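How do I get an item on the town council agenda, and can I still speak if meetings are by video?

Asked 4/16/20 in Local Government & Civic Questions

Hi everyone! First time posting, and pretty excited to be getting into this stuff at the age of 43. I live in Pledcombe, on the Serra Road side, and a bunch of neighbors and I want the town council to take up a change to the public comment rules. Right now each person gets two minutes at the end of the meeting, after all the votes have been taken. We'd love to see comment moved to before the votes, so that people can weigh in while it still matters.

We have a petition going and we're at 565 signatures, all collected online since the library closed. I think we can hit 700 pretty easily. My questions are:

Does a petition force the council to put something on the agenda, or is it up to them?

If they do put it on, who writes the text? Us or them?

The next few meetings are all on video. Can they vote on something like this by video, or would it wait until June when they hope to be back in the hall?

I read the town charter twice over the weekend (fun reading, I mean it!) and the part on petitions left me more confused than when I started. It talks about "initiative" in one section and "communications from residents" in another, and I can't tell which one we are.

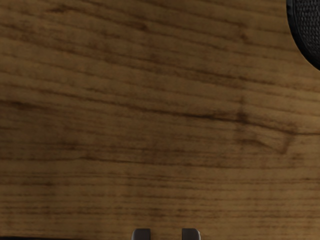 One more thing I forgot. Two of the council members have told us by email that they like the idea, and one of them offered to "carry" it. I wasn't sure what that meant and felt silly asking her. Is that a formal thing?

Thanks so much in advance!

3 answers

Answer by Maja Marciniak (accepted)

Oh, I love this question, and good for you for reading the charter! I was a deputy clerk in a neighboring town for nine years and I've watched a lot of petitions come through the door, so let me take these in order.

On the petition: the two sections you found are two separate routes. "Initiative" is the heavy one. It means you write an ordinance, you collect signatures on the clerk's own form, the clerk checks every one against the voter rolls, and if you have enough, the council has to either pass it or send it to the ballot. In Pledcombe the number is 1,400, and check the charter on online signatures before you count on them. Most small towns around here want ink. "Communications from residents" is the light route. You send a letter with names attached, it gets read into the record, and the council can do whatever it wants with it, including nothing at all.

You don't need either one, though! Your last paragraph is the best news in the whole post. When a member offers to carry an item, she is offering to sponsor it, and in most councils one member can ask for an item to be listed and a second member backs it up. You have two already. Write back to her today and say yes please.

On who writes it: usually the sponsor sends a draft to the town attorney and it comes back in attorney language. Send her your own draft first anyway. Keep it to the one rule you want changed and quote the old wording next to the new wording. I've seen lovely ideas die at this stage when the draft tried to fix five other things too.

Order of business is normally in the council's rules of procedure, a separate document from the charter. Ask the clerk for a copy. Changing those rules tends to take a simple vote at one meeting, sometimes with notice at the meeting before.

On video: check the notice for the next meeting. If they're passing budgets and contracts by video right now, they can pass this too. I wouldn't wait. People are tuning in from their kitchens who never came to the hall in their lives, and that's a wonderful crowd to have watching when you talk about public comment.

And keep the petition going. As a legal matter it may not do anything, but 700 names attached to a sponsored item gets read very carefully. Let us know how it goes!

Answer by titon_ridge

Petitions do nothing. We had one for the Nesex bus stop with way more names than that and they moved the stop anyway. Call the members at home, that works better.

Answer by harborgal

Agree with Maja on nearly everything — just adding that the deadline for agenda items in a lot of towns is a full week before the meeting, and ours counts business days only. We missed it by an afternoon and had to wait a month.

Also, if you're going to speak by video, sign up early. Our clerk closes the list 60 minutes before the start and she is strict. Write your two minutes out and read it aloud with a timer, twice. I was so nervous my first time and it went great, I even got a follow-up question from the mayor!

Did your council member say which meeting she was aiming for?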